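Rarkus Meat Grinder FAQ

Same questions keep coming in so putting the answers in one place.

Will it do venison?
Yes. Cut it in strips, pull the silver skin off first, and get it half frozen. Warm meat smears and clogs the plate.

What about bones?
No. Not chicken necks either. The 500 watt model will try and then you'll be ordering a new auger.

How many plates come with it?
2, fine and coarse. The sausage tubes are seperate. Barua tubes fit, Millon ones don't, the collar is too wide. 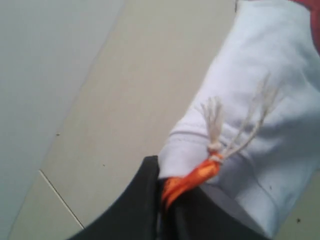

White cloth with string ends.

Can I put the parts in the dishwasher?
Please don't. Metal parts turn gray and it rubs off on everything. Hot water, soap, dry right away, wipe of food oil on the plates. Already gray? Scrub with baking soda, oil it, fine to use.

It stopped in the middle of a batch.
Probably the overload switch. Unplug, let it sit 13 minutes, press the red button underneath. If it stops again check for sinew wrapped on the blade. Blade goes flat side OUT, toward the plate. Most "dull blade" emails are a backwards blade.

How long can I run it?
About ten minutes at a time, then a rest. Not made for a whole deer on a Saturday without breaks.
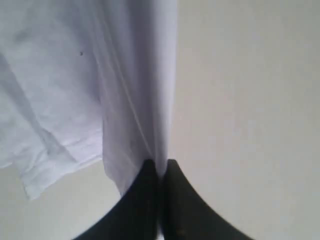
White fabric, lightly creased.

Is it loud?
Yep. Louder than a blender. Put a folded towel under the feet, helps some.

Does it work on 220?
No, US plug and US voltage only. A cheap travel converter will burn out, dont risk it.

Where do I get a spare blade?
Fundeo carries them, look for the 3000 series. Older blades have a round hole and won't fit the square shaft.

Can I return it after using it?
If it's clean and all the parts are in the box, yes. Not with meat in it. We've had that.

Related
Sausage tubes: which size for what
Sharpening grinder plates at home
Barua stuffer FAQ
Jerky gun or grinder?
Freezer wrap basics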